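Workshop notebook – web and print
2023-10-03

Zostmont site

Moved the remaining pages off the old template this morning. The redirect list had 188 lines when I started and 11 of them pointed at pages that no longer exist. Sent those to the section index for now. If anybody has a better target in mind, edit the sheet directly and I'll pick it up with the next push.

The press page still loads slowly. Cause was the header video, which someone exported at full size in August. Re-exported it at a lower bitrate and dropped the audio track, which we never play anyway. Looks the same to me on the office monitor. Have not checked it on a phone.

Contact form: the confirmation message goes out with the old sign-off. The text is stored in the form plugin, separate from the page, so searching the page content will not find it. Changed in English. Still to do in the French version.

Adams brochure

Third draft back with comments. Most are small: hyphens in the phone numbers, one headline that breaks badly over two lines, "program" spelled two ways. The bigger one is that they want the services section before the history section. I think that is right, but it pushes the map to the back page and the map was drawn for a spread. Options:

1. Redraw the map at single-page width.
2. Keep the spread and cut the history to one column.

Tried option 2 on a copy of the file. It fits if the pull quote goes. Saved next to the original with "onecol" in the name.

Printer wants final files with 3 mm bleed. Our template is set up without any, so check every full-bleed picture before export.

Selta newsletter

Six items in, one missing. Subject line is still open. I prefer the short one. The unsubscribe link in the test send went to the Irley list, so the footer must have been copied across. Fixed, then sent a second test to the shared inbox. Link is correct there.

Picture folder

Renamed the loose files and sorted them by place. Two of the tabletop ones:
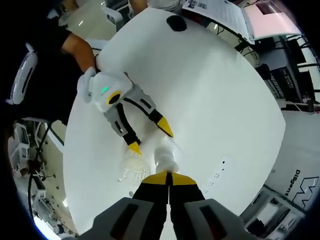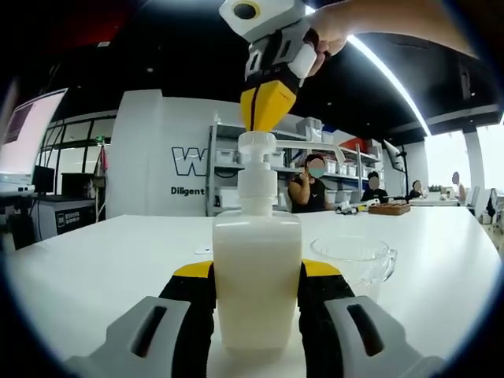
To do next

- French confirmation text on the Zostmont form
- Check the header video on a phone
- Ask Adams about losing the pull quote
- Chase the missing Selta item
- Add bleed to the brochure template – also to the flyer one, same problem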